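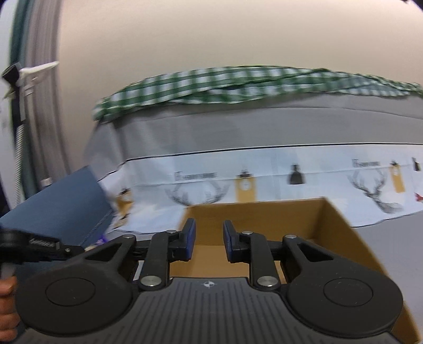 Best way to pack crockery for a move without buying loads of bubble wrap?

Posted by Heather Pringle, Jun 13, 2023

Hi all, we're moving from Lostholm over to Irkow and I've been left in charge of the kitchen. I've got my gran's dinner service (old, not worth much, but I'd cry if it broke) plus all the everyday mugs and bowls. The removal firm, Purves, will pack it for us but they want another 200 quid on top and I'd much sooner spend that on paint. I've got plenty of cardboard boxes from work and a big pile of newspaper. Is that enough? And do plates go flat or on their edge? My sister swears by flat and my husband says edge, so somebody is going to be unbearable.

Saturnino Bermúdez

On edge, so your husband wins this one, sorry! I've moved 3 times and the only plates I ever lost were in a flat stack, where the bottom two went when the van hit a pothole. Wrap each one on its own, stand them up like records, and stuff scrunched paper down the sides until nothing shifts when you give the box a gentle wobble. Small boxes only - crockery gets heavy very fast and you'll be the one carrying it down the stairs. Tape the bottom seam twice, and then once across the other way.

I'd keep newspaper off your gran's set though. The ink comes off on everything, and on old glaze with fine cracks in it I never got it all out. Plain packing paper is cheap, or use tea towels and pillowcases, you've got to move those anyway. Mugs can go in the newspaper, they'll wash. Handles get an extra twist of paper.

Also ask Purves if they still cover breakages in boxes you packed yourself. Mine didn't and I only found out after the plates.

vusside_mum

socks!! one glass in each sock, worked fine for us. write FRAGILE on the sides not just the top cos they get stacked

Heather Pringle

Thank you both. Have just rung Purves and no, they don't cover it, so the dinner service is coming in the car with me. Off to raid the sock drawer.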